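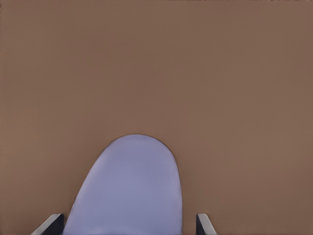 **Dagný Overgaard**
Note-taker, Rinley Wartime History Circle

# Minutes, September 18, 2026

Hello all, my notes from the meeting, typed up the same night while I can still read my own handwriting. If I've put words in your mouth, write to me and I'll fix them before these go in the binder.

## Last time's minutes

Approved, with one correction. I had written that the Mosau camp was "opened by the army." It was set up by a construction firm that was supplied with prisoners by the SS, and Skarphéðinn asked that we be careful with that, seeing as the firm's part in it is half of what we're trying to write about. Fixed now in the file copy.

## The Mosau transport list

This took up most of the evening, and I think everybody was glad it did.

Skarphéðinn has finished her first pass through the list of men sent to Mosau in the winter of 1944. There are 171 names on it. She read us a page of them aloud, with the birthplaces and trades where the clerk had bothered to put them down -- a baker, a roofer, two brothers listed as students. We sat quietly for a bit after that and I didn't write anything.

Then we got into the spelling question. The clerk wrote names the way he heard them, so the same man can turn up one way on the transport list and another way in the infirmary book. Skarphéðinn wants to print the clerk's spelling exactly, with the family's spelling beside it when we have it. I argued for putting the family's spelling first, because that was the man's name and the other one is somebody's typing. We went around on this for quite a while (pleasantly!) and settled on family spelling first, clerk's spelling in parentheses, and a short note at the front explaining what we did.

There are 7 entries where the surname can't be read at all on our scan. She'll ask the Riis archive if they can make a better one from the original. Until then they stay in the list with whatever can be read, even if it's only a first name and a birth year. We all felt strongly about not leaving those lines out.

**Decided:** family spelling first, clerk's spelling in parentheses. Unreadable entries stay in.

## What to call the place

A letter came in June from a reader who objected to our calling Mosau a "work camp." He's right that it sounds mild. Men were starved there and beaten there, and the infirmary book records deaths most weeks. On the other hand, "concentration camp" on its own makes people picture one of the big main camps, and Mosau was a small one that answered to a larger one. We'll use "subcamp" and explain the word the first time it comes up. Skarphéðinn will answer the letter. I said I'd go back through our old handouts and mark the places that need changing, which is going to be more of them than I'd like, and a fair few are mine.

## The booklet

Groltico sent their price for printing and it's fine. They want the text five weeks before delivery. We don't have a final text, so I told them we'd be in touch and left it there.

There was some back and forth on whether to print the later testimony from the farmer's daughter who lived across the road from the fence. It was taken down decades afterward and she has the year wrong in one spot. I'd print it as she gave it, with a footnote. Skarphéðinn would rather hold it until she has checked it against the parish register, mainly the part about the bread. We didn't reach agreement, so it moves to next time.

## School visit

The Rinley school would like us for two class periods. I'm happy to go again. Last time the students asked me what the neighbors knew, and I gave a rambling answer, so I'd love to bring copies of the complaint a shopkeeper wrote about prisoners being marched past his window. It shows pretty plainly that people saw them. Agreed that I'll bring it, with the translation on the back.

No photographs of the dead in the classroom. We've said that before but it wasn't in any minutes, so now it is.

## Odds and ends

- The infirmary book transcript is with me. Please ask before taking pages home, I had a scare over page 2.
- Skarphéðinn needs someone who reads old German handwriting. Ask your relatives.
- The key to the cabinet sticks. Lift the door a little as you turn it.

## To do before next time

- Skarphéðinn: write to Riis about the scans, answer the reader's letter, check the parish register
- Dagný: mark up the old handouts, call the school, draft the note on spelling

We ran over, and the lights in the hallway were already off when we left. Next meeting is in the same room, and I'll send the time once the school has picked its day.

D.O.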